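Slide 1. Title. Say good morning, give the date (2004-03-30) and mention that the handout is by the door.

Slide 2. Why small libraries lose books. At Skomora we had 400 titles marked missing after the September stock check. Most were on the wrong shelf. Pause here and ask who has done a full check lately.

Slide 3. What we tried first. Coloured spine labels. They helped with children's books and did nothing for local history, where the old class marks had been typed over twice. Don't spend long on this.

Slide 4. The Alvarado branch. Two staff, one morning a week, one bay at a time. They found 89 of their missing titles before the summer. Read out the shelf order rule slowly — people write it down.

Slide 5. Returns trolley. Sort before shelving, not at the shelf. Plilell still does it the other way and their figures are on the handout, page 2.

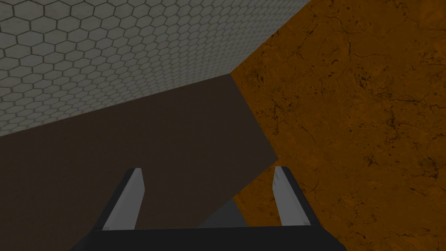
Vol. 2, p. 80

Slide 6. Costs. Labels came from Pradico, paid for out of the ordinary stationery budget. Staff time was the larger part. If asked about electronic tags, say we haven't priced them.

Slide 7. Questions. Leave ten minutes. Someone will ask about reserved items — the answer is on the back of the handout.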